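Wollholm Post Puller -- Frequently Asked Questions

What does it do?
It pulls wooden and steel fence posts straight up with a hand lever. One person can work it.

Who makes it?
Urs Leitner designed it, and Lâm Tạ welds and assembles each one in our shop in Bunstead.

How heavy is it?
The puller weighs 56 pounds with the base plate on. The plate comes off with 2 pins.

Will it pull posts set in concrete?
Small footings, yes. Dig out one side first. Don't put a pipe over the lever for extra reach -- that voids the warranty.

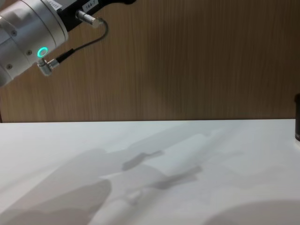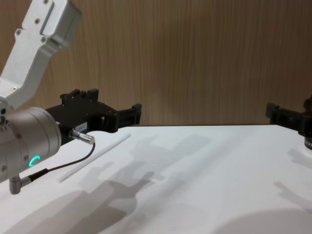
What does it cost?
$839, with the chain included. A spare chain is $79.

Does it fit round posts?
Yes. Wrap the chain twice and hook it back on itself, low on the post.

Do I need to grease it?
Grease the pivot every March, and again if you've been working in mud. Any general-purpose grease will do.

Can I try one before I buy?
Kaufmann Farm Supply in Pokonville keeps one on hand. Call them first, as it's sometimes out on loan.

How long does an order take?
We build in small batches. You'll get a ship date by email when your deposit clears.

Updated Sep 13, 2018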